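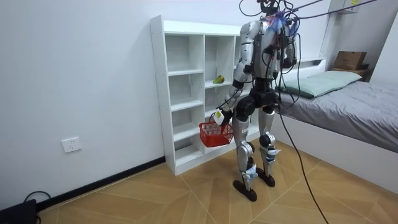 Room 361: the small bedroom

This page is a short gallery of the small bedroom at Harkard, known on the door plan as room 361. It is the last of the rooms to be fitted out, and the shelves are now up. The kitchen and the hall have their own pages.

It is a small room and the door opens inwards, so the furniture had to go along the walls. The white shelf unit got the back wall. We kept the middle of the floor clear of furniture so that anyone putting things away can turn round with a basket and not knock into a bed corner.

The floor is in beige tiles with a wood look, laid on the diagonal with thin white grout lines. Siebe Jansen wanted them straight, to match the hall. Els Declercq wanted the diagonal and she was doing the ordering. The cuts along the walls took longer than planned and we used up most of the spare box, so please tell Els if you find a cracked one. There are a few left in the store under the stairs, behind the paint.

The shelves are white and matt, divided into square compartments. We looked at a closed cupboard first, the Rorkine one, and decided against it. With open compartments you can see at once what has been put back in the wrong place, and there are no doors to walk into.

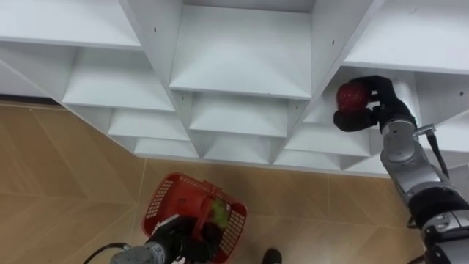

Harkard Rooms and Furnishing Team

The shelves from above. There are small pin holes in the uprights for the shelf supports, so a board can be moved up or down if something taller has to go in. Please don't move boards without asking. Hazem Bennani has set the heights to suit the storage list, and the list is no use if the shelves have changed. Spare pins are in a bag of 20 in the top drawer of the store, next to the Allen keys.

The boards are 18 mm. Fenna Aerts put a level on them in October and the bottom row was slightly out at one end, caused by the floor and not by the unit. Two thin packers sorted it. The unit is also fixed to the wall at the top. If you need to pull it forward to clean, undo the brackets first and get a second person.

For dusting, a dry cloth is enough. The white shows marks, mostly on the front edges where things get dragged in and out. Warm water with a drop of washing-up liquid takes off nearly everything. Don't use the green scouring pads. Somebody did on the unit in the hall and it left a dull patch.

Small things go in and out of this room by basket. We tried a canvas bag and a cardboard box before settling on the red plastic shopping basket. It is small, the handle is easy to get hold of, and the open mesh sides let you check what is in it without tipping it out. Lerkow sells them singly, and they will also do a deeper one, which we found too heavy when full.
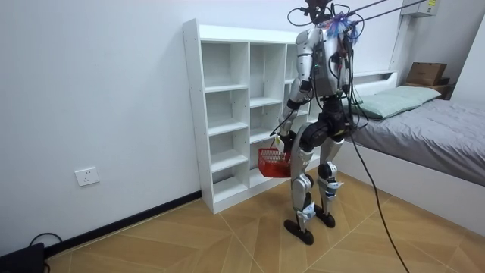
Red basket in front of the lower compartments, at roughly knee height.

When you have finished a round of tidying, the basket lives on the floor at the end of the shelves and not inside a compartment. Anything you can't find a place for stays in it, and Ching-wen Tsao goes through the leftovers in the afternoon and adds them to the storage list if they are staying.

Still to do in this room: felt pads for the chair, a second hook behind the door, and labels for the compartments. The labels are waiting on a decision about size. Caron has sent samples in two widths and both are in the office if you want to look. The wider one is easier to read from the doorway but covers most of the shelf edge.

Contact: Rooms and Furnishing Team, Harkard | © Harkard | Back to top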